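LOLSTEAD STUDENTS TAKE THEIR ROBOT ARM INTO SIMULATION FOR THE SKISTDEN CHALLENGE

Student team trains in software all spring, heads to finals in July

LOLSTEAD, 9th June. The Lolstead High School Robotics Club has earned a place in the final round of the Skistden Challenge, a student contest in which every entry is built, tested and judged in simulation. The club's program, named Trirnley, scored 77 points in the qualifying round, and the team is thrilled to be going through in its first year of entry.

Teams in the Skistden Challenge don't ship a robot anywhere. Each school gets the same simulated arm and the same set of virtual tabletops, and writes the code that tells the arm where to move, when to close its gripper and what to do when a grasp fails. Judges then run each entry on table layouts the students haven't seen before.

"We had kids arguing over the angle of a wrist joint at lunch, and I loved every minute of it," said Ebuka Ekpo, who teaches computer science at Lolstead and coaches the club. "Half of them had never written a line of code before last fall. Now they read an error log and go straight to the problem."

The club began the year with a small desktop arm, which the students still use on club afternoons. Moving to simulation let more of them work at once. Each student could open a copy of the table on a school laptop, try an idea and reset everything in seconds. By the end of the qualifying period the team had logged 2,015 practice runs, with a short note on each one in a shared notebook.

Many of those notes deal with trays. Reaching into a tray means coming down inside the rim without touching it, and the early versions of Trirnley bumped the wall again and again. A group of sophomores rewrote the approach path so the arm lines up over the tray first, then lowers straight down. They also added a check on fingertip height, and that one change got its own round of applause at the next meeting!

Another group took on clutter. The contest tables come dressed with all kinds of decorative objects, and the arm has to work near them without knocking them over. Shiny and see-through items gave the students the most trouble, and they are still tuning that part of the code.

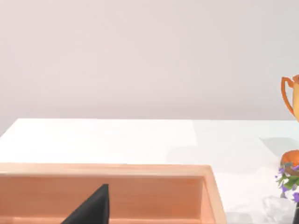 A gripper finger reaches into the wooden tray in simulation, with a trophy cup, purple flowers and other objects at the right side of the table.

For the final round, the team will receive 3 new table layouts and have 144 hours to adjust its program before the judges' runs begin in July. The club plans to split into shifts so younger members get real time on the code along with the seniors.

"I want everybody to have something in there they can point to," Ekpo said. "Even if it's four lines that open the gripper a little wider."

Families and neighbors are invited to an open practice in the Ugwu Room at Lolstead High School before the finals. Students will run Trirnley on the big screen, and visitors can try moving the simulated arm themselves. No experience is needed, and younger brothers and sisters are very welcome.

About the Lolstead High School Robotics Club
The club is open to all students in grades 9 through 12 and meets after school during the academic year. New members can join at any time by stopping by the computer lab.

Press contact
Ebuka Ekpo, Club Coach
Lolstead High School Robotics Club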